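Search the community
Search topics, members, tags
Go

Water pressure in the shower is weak only in the morning

Umut Kaplan
2023-06-15

Hello everybody. I rent a flat on the top floor of an old building in Fustham, and I have a problem with the shower. In the evening the water comes strong and I have no complaint. In the morning, before I go to work, it is so weak that I cannot wash the soap out of my hair. The kitchen tap is also weaker at that time, but there it does not disturb me so much.

I already took off the shower head and left it in vinegar for one night. A little white stuff came out, but the mornings are the same. My landlord says that I should buy a new shower head, the Pultix one with the small turbine inside. Before I spend the money I want to understand if this can help at all. The building has 11 flats and, as far as I know, there is no pump. The hot water is from a gas boiler in my own kitchen.

Thank you for reading, and sorry for my English – I learned it mostly from manuals.

Pangilinan

If the evening is good, your shower head is good. A blocked head is blocked all day. In my opinion your neighbors all take a shower at the same hour, and you are on the top floor, so you get what is left. I lived like this for 2 years.

Please make one small test. Take a bucket and a watch, and fill the bucket from the bath tap with cold water only. Do it once in the morning and once in the evening, and write down the seconds. Then do the same with hot water only. If cold and hot are both slow in the morning, the problem is in the pipe that comes up to you. If only the hot is slow, look at the boiler and the filter before it.
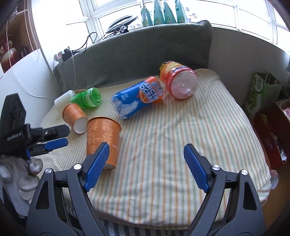
Write also the date next to the seconds, and repeat it on a few mornings. One measurement is not enough to show to a landlord. When I had 72 seconds in the morning against less than half of this in the evening, mine stopped talking about shower heads and called a plumber. The plumber found that the main valve in the cellar was only partly open, probably from some old repair. He opened it fully and my mornings became much better, although not perfect.

Do not turn the valve in the cellar by yourself. Old valves can start to leak when you move them, and then it is your problem with all the neighbors.

Brostov

just get a booster pump, ours was under 2,000 with fitting and works great

Umut Kaplan

Thank you both. The bucket test is a good idea and I will start tomorrow morning. For the pump I would have to ask permission, so I leave it for later – it is also too much money for a rented flat. I will write again when I have the numbers for cold and hot.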